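Plultier reprend les ateliers Urbonaitė et garde le site de Hesgate

16 décembre 2023 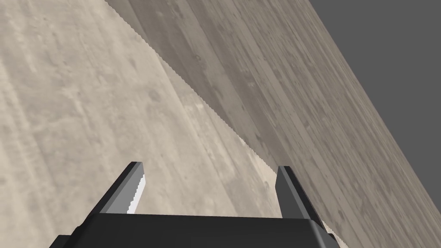

Grand plan de travail, image de synthèse.

Le fabricant de meubles de cuisine Plultier a confirmé vendredi la reprise des ateliers Urbonaitė, spécialisés dans la découpe et le façonnage de plans de travail. L'accord porte sur le bâtiment de Hesgate, les machines, le stock et le carnet de commandes. Le montant de l'opération n'a pas été communiqué.

Les ateliers cherchaient un acquéreur depuis juillet, après le départ à la retraite de leur directeur, Normunds Sepp. Deux offres avaient été déposées. La seconde, celle du groupe Plinel, prévoyait de transférer la découpe sur un autre site et de ne conserver à Hesgate qu'un dépôt. Elle a été retirée à l'automne.

« Les équipes connaissent le métier et les clients sont là. Déplacer tout cela n'aurait pas eu de sens », a déclaré Dilani Dewan, directrice générale de Plultier, lors d'une réunion avec le personnel. Les contrats de travail sont repris aux mêmes conditions, ancienneté comprise. L'accord sur les horaires d'équipe, qui arrivait à échéance à la fin de l'année, est prolongé jusqu'à l'été.

Le nom Urbonaitė restera sur les produits vendus aux artisans. Les cuisinistes du réseau Plultier seront livrés sous la marque du groupe. Les commandes passées avant la reprise seront honorées au prix convenu, et les acomptes déjà versés restent acquis aux clients.

Le site occupe 1 788 mètres carrés dans la zone d'activité, entre la voie ferrée et l'ancienne coopérative. La toiture de la partie nord doit être refaite au printemps. Plultier prévoit aussi d'agrandir l'aire de chargement, où les camions attendent régulièrement sur la chaussée le matin. Une demande de permis a été déposée pour une extension de 420 mètres carrés. Elle doit encore être examinée par le service d'urbanisme.

Les riverains de la rue voisine demandent depuis longtemps que l'accès des poids lourds se fasse par le rond-point. Dennis Parsons, qui habite en face de l'entrée actuelle, dit attendre de voir les plans. « Si les camions passent de l'autre côté, je n'ai rien contre l'extension », indique-t-il.

Côté salariés, la déléguée du personnel Siiri Baranauskienė se dit soulagée, tout en regrettant que la question de l'aspiration des poussières n'ait pas été tranchée. Une étude est promise pour le premier trimestre. Nesrin Bayram, jusqu'ici responsable de la production, prendra la direction du site en janvier.

Les ateliers seront fermés entre Noël et le Nouvel An. Le comptoir destiné aux professionnels rouvrira le 3 janvier, aux horaires habituels.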